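Sutura em pontos separados: treino em almofada de tecido
Relatório do projeto – grupo 2
Sheyla Valderrama, Jasper Kuipers, Jolien Van der Linden
Orientação: Jeanine Lambrechts
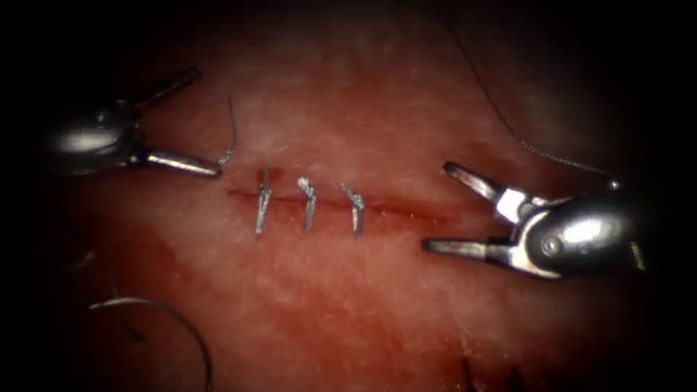 O objetivo do nosso projeto era simples no papel: fechar uma incisão reta com pontos separados, todos com a mesma distância entre si e a mesma tensão. Na prática demorou bem mais do que a gente tinha planejado. Este relatório junta o que fizemos, o que deu errado e o que mudaríamos.

Por que pontos separados
Escolhemos o ponto simples separado e deixamos a sutura contínua para o outro grupo. Cada ponto segura sozinho – se um nó afrouxa, os vizinhos continuam no lugar. Desvantagem: mais nós, mais tempo, mais fio gasto. Para quem está aprendendo é bom, porque cada ponto é um exercício completo (entrada, saída, nó, corte) e dá pra comparar um com o outro na mesma linha.

Material
Almofadas de treino da Segers. Fio, agulha e pinças do laboratório Jarari. Orçamento total de 400, gasto quase todo em almofadas. Caderno de anotações da Sheyla, que no final virou o documento mais importante do projeto.

Como fizemos
Começamos sempre pela ponta esquerda da incisão e seguimos para a direita. Agulha entrando perpendicular ao tecido, mesma distância da borda nos dois lados. Nó deslocado para o lado de cima, nunca em cima do corte. Tails cortadas curtas mas não rente. Sessões na quinta à tarde, durante agosto. No total foram 51 pontos avaliados, em duplas: um sutura, outro anota. Depois troca.

Para cada ponto anotamos:
– distância até o ponto anterior
– comprimento do fio de cada lado do corte
– se a linha ficou reta ou inclinada
– aspecto do nó e das pontas
– se as bordas encostaram ou sobrou abertura

O que observamos
Espaçamento foi o que melhorou mais rápido. Já o comprimento variou bastante, principalmente no primeiro ponto de cada linha, que tende a sair maior que os outros. Nossa hipótese: sem referência ao lado a mão pega tecido demais. A partir do segundo a gente copia o anterior sem perceber.

Inclinação foi o problema mais teimoso. O ponto sai levemente torto quando a agulha entra num lugar e sai um pouco deslocada para o lado. De longe parece detalhe, mas a tensão puxa as bordas em direções diferentes. Jasper resolveu parte disso marcando entrada e saída antes – a Jeanine não gostou muito, disse que no paciente ninguém marca. Tiramos as marcas depois.

Nós: os nossos ficaram volumosos no começo. Laçadas demais por insegurança. Reduzimos e melhorou, mas em dois casos o nó abriu e tivemos que refazer.

Dificuldades
A almofada rasga se a gente aperta muito, então a força tem que ser dosada. Fio enrolando. Cansaço, os pontos do fim da tarde são visivelmente piores no caderno. E também perdemos uma sesão inteira por falta de agulha.

O que faríamos diferente
Mais linhas curtas e menos linhas longas. Avaliador que não seja do própio grupo, porque a gente foi generoso demais com os colegas. E anotar o tempo por ponto desde o primeiro dia, só começamos no meio.

Agradecemos à Rosalba Fiore pela revisão da tabela e pelas agulhas emprestadas. A tabela completa está com a Jolien, quem quiser é só pedir.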